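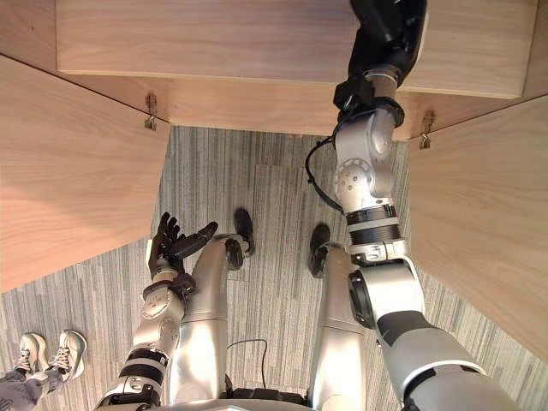 Transferência para a Komholm: equivalências, bolsa e secretaria

Olá a todos! Fui aceite por transferência no Instituto Komholm para o semestre que começa em fevereiro (estou mesmo feliz, já nem esperava resposta) e agora tenho dúvidas a mais para uma pessoa só. Fiz dois anos de Gestão noutra escola, com 113 créditos no certificado, e recebo a bolsa Jalberg, que tem de ser comunicada outra vez sempre que se muda de instituição.

O que ainda não percebi: peço primeiro as equivalências ou trato primeiro da bolsa? A página das admissões diz uma coisa, o formulário da bolsa parece dizer outra. E as fichas das disciplinas, têm de vir carimbadas uma a uma pela escola de origem ou basta um carimbo no conjunto? Se alguém passou por isto há pouco tempo, agradeço imenso qualquer pista, mesmo pequena!

Bienvenido Galang
3 de outubro de 2021

Czesław Górecki

Parabéns pela entrada! Fiz exatamente este caminho e correu bem, por isso respira fundo.

Primeiro as equivalências, sem dúvida nenhuma. A bolsa pede a declaração de matrícula com o número de créditos reconhecidos, e esse número só existe depois de o coordenador do curso assinar o plano. Quando entregares o pedido, fica com o comprovativo de entrega – podes anexá-lo ao formulário da bolsa para não passares do prazo enquanto esperas. O prazo são 60 dias a contar da matrícula, e a decisão das equivalências costuma chegar bem antes disso.

Quanto aos carimbos: no meu caso aceitaram um só carimbo na primeira folha, com as páginas numeradas e rubricadas. Mas eu vinha de uma escola que já tem acordo com a Komholm! Escreve para a secretaria com o nome da tua e pergunta, respondem depressa e são simpáticos. Paguei 4 euros pela certidão e nada pelo resto.

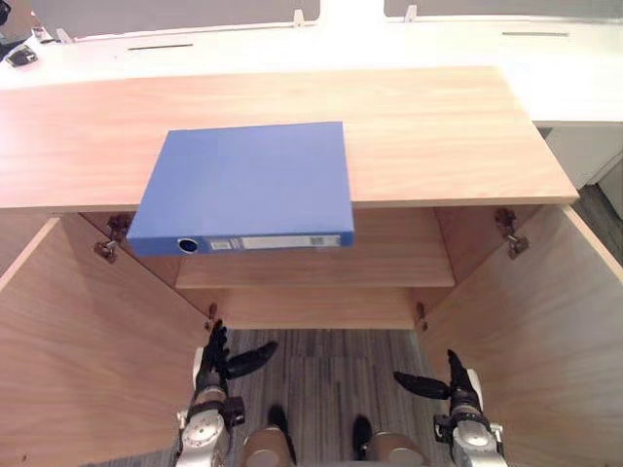
Os programas das disciplinas são a parte que dá mais trabalho, e é onde vale a pena ser organizado. Pede os do ano letivo em que fizeste cada cadeira, com carga horária e bibliografia (a versão atual do site pode ser diferente e depois devolvem-te o pedido). Ordena tudo pela ordem do certificado de notas e mete as cópias num dossiê de argolas, um azul com etiqueta comprida na lombada serve lindamente, com o teu nome e o curso escritos bem grandes. Eu levei o meu para a reunião com o coordenador e em dez minutos tínhamos visto o primeiro ano inteiro. Foi uma maravilha!

Ah, e o gabinete de apoio ao estudante fica no edifício Kilia, sala 668, ao fundo do corredor. A sala é fácil de falhar, a placa está virada para as escadas.

Čestmír Michalík

bolsa primeiro, equivalências depois. foi assim que fiz e deu

Kohei Uchida

O Čestmír deve ter entrado como aluno do primeiro ano, e aí sim, a bolsa vai primeiro. Para transferências, concordo com o Czesław.

Só acrescento duas coisas. As equivalências agora pedem-se pelo portal Fakir, com os ficheiros em PDF, um por disciplina, e o papel só é preciso para o que leva carimbo original. E não desistas se recusarem uma cadeira à primeira! A mim recusaram Estatística, mandei o programa detalhado com uma carta da professora e aceitaram na segunda volta. O pedido de reapreciação faz-se no mesmo portal, no separador das decisões.

Boa sorte, vais gostar muito do curso – as aulas práticas do terceiro ano são mesmo boas. Se quiseres, mando-te o modelo da carta que usei.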